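Two-Arm Bench Build: Notes for Session 4
Stollon Shared Workshop, Clolirdale
Handout revised 29 April 2022

Bring the notes from session 3 with you. We start with the rail and will not go back over the wiring.

Mounting the arms

Both arms bolt to the same aluminum rail along the near edge of the work surface. Each one has its own base plate. Put the plates on loosely first, set the spacing, then tighten. If you tighten one plate fully before placing the other, you will end up taking it off again.

The spacing matters more than people expect. Too close and the elbows hit each other when both arms fold. Too far apart and the grippers only meet at full stretch, where the arms are weakest and the motors run warm. Move each arm through its range by hand with the power off, and mark on the rail where the plates ended up. A pencil line is fine.

Cables

Leave slack at every joint. The cable should run up the outside of the arm and make an open loop over the wrist, wide enough that the wrist can turn both ways without pulling. Most of the faults we saw in January were cable faults – a connector half out, or a wire rubbed through at the elbow. Before power goes on, turn each joint to both ends of its travel and watch the cable the whole way.

Keep the gripper lead short. A long one will catch on whatever you are picking up, and soft goods are the worst for this.

The enclosure

Close in the back and both sides. The panels can be anything flat that fits between the posts, and leftover wallpaper on the inside is a cheap way to get a background with some pattern in it. The Mendonça kit comes with plain gray panels, which also work. Leave the front open so you can reach in once the power is off.
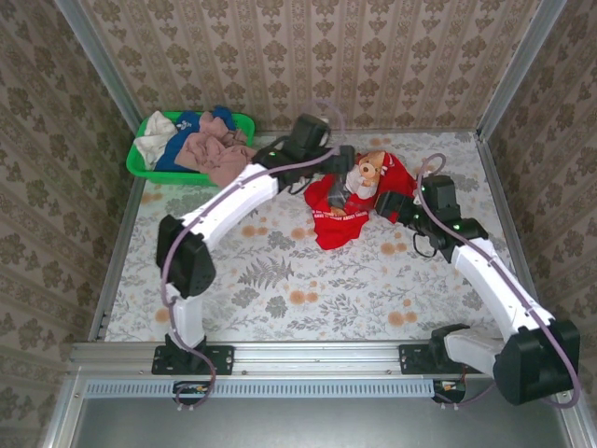
Working with cloth

Rigid blocks are easy and you should have finished those in session 3. Cloth has no fixed shape, so the gripper has to close on a fold. Aim for a raised fold near the middle of the garment, come down slowly, and close before you lift. If the fingers press flat on the mat they will drag it along with the shirt. Tape the corners of the mat down.

Start with one garment and one arm. Add the second arm when you can pick up and release 13 times in a row without a stop. Write down every failed grip and where on the garment it happened.

Power and stopping

The Amora supply has one switch for both arms. Know where it is before you start. When you cut power the arms will drop, so park them low first if you have the time. In an emergency, cut the power anyway and let them fall.

For next time

Finish the hand check on both arms. Record two runs with a shirt and two with a towel. Read the section on calibration, pages 2 to 4 of the build guide, and bring your spacing measurements with you.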